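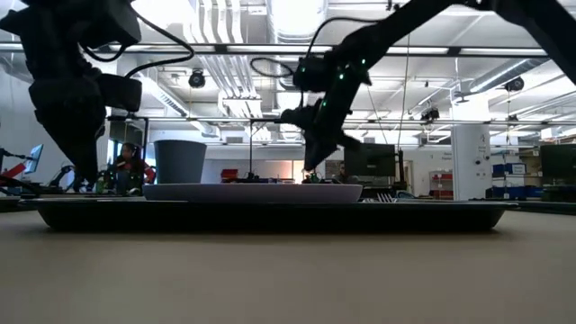
Kanako Yokoyama wrote in after last week's session to say that she still did not see why a season finale and a series finale should be taught as two forms when both are simply the last episode made so far. Her point is a fair one and we will start with it.

TV Drama: Structure and Story
Handout 5: Ending a season

Reading before class: the finale outline for Rimness, series one, and the opening pages of the Kobori pilot. Both are in the course folder. Written exercise due 7th January, by noon.

1. Two kinds of last episode

A series finale closes the story for good. A season finale closes a stretch of it and leaves enough open for the next stretch to be worth watching. The trouble, as Kanako says, is that writers often do not know which one they are writing. The renewal decision may come after the scripts are locked. In Rimness the outline was finished before the second series was agreed, and you can see the join: the harbour inquiry ends in the second act, and the last act belongs to the sisters.

For this course we use these terms.

Season question: the question raised in the first episode of the season and answered in the last. In Rimness, who sold the boatyard?

Series question: the question that runs under the whole programme. In Rimness, will Greta stay on the island?

Hook: new information, given late, that changes how the audience understands either question.

A season finale should answer the season question in full. It may touch the series question but should not settle it. Most complaints about cliffhangers come from seasons where the first question was left hanging as well.

2. Where to put the answer

Beginners tend to save the answer for the final scene. Try it earlier. If the season question is answered by the end of act three, there is room for the characters to react, and reaction is what the audience has waited for. The Rimness outline has 7 sequences. The boatyard answer comes in sequence 5. Mark it on your copy and note who is in the room and who finds out later.

Fuleck does the opposite. It holds the answer until the last two minutes, then cuts to black. We will watch the ending in class and compare it with the draft version, in which the brother hears the news a scene sooner. Make your own notes before we discuss it. I prefer the draft, but several of last year's group did not. 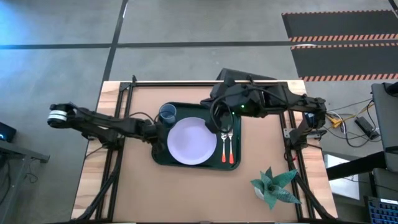

Can a finale work with no hook at all?
It can, provided the characters' situation has changed enough to make the next season a different story. Zeststead ends its first series with the family moving into the flat over the shop. There is no secret and no late arrival, only a new arrangement that plainly won't last.

3. Time jumps

A jump between seasons lets the writers skip the aftermath. Sometimes that is sensible, as when a court case would take up four episodes. Often it throws away the best material. Before using one, write down what each main character did during the gap. If two or more of those entries are dull, the jump is probably safe.

A jump inside the finale itself is harder. The audience needs to know within a few lines how long has passed. Use dialogue or a visible change in circumstances before you reach for a caption. Kobori uses a baby who has become a talking child, and no one mentions the date.

4. Planning ahead

Some showrunners plan several seasons before the second is filmed. A plan of this sort normally fixes the last scene and a handful of turning points and leaves the rest loose. Keep yours to one page. Actors leave, and a minor part can become the one everybody likes, so the plan will be rewritten.

5. Written exercise

Choose one of the four programmes named above. State its season question and its series question in one sentence each. Then outline a different finale that answers the first and leaves the second open. Prose only, no dialogue, two sides at most. Put your student number on each sheet and leave your name off.

Next time: the first episode back, and how much recap is too much.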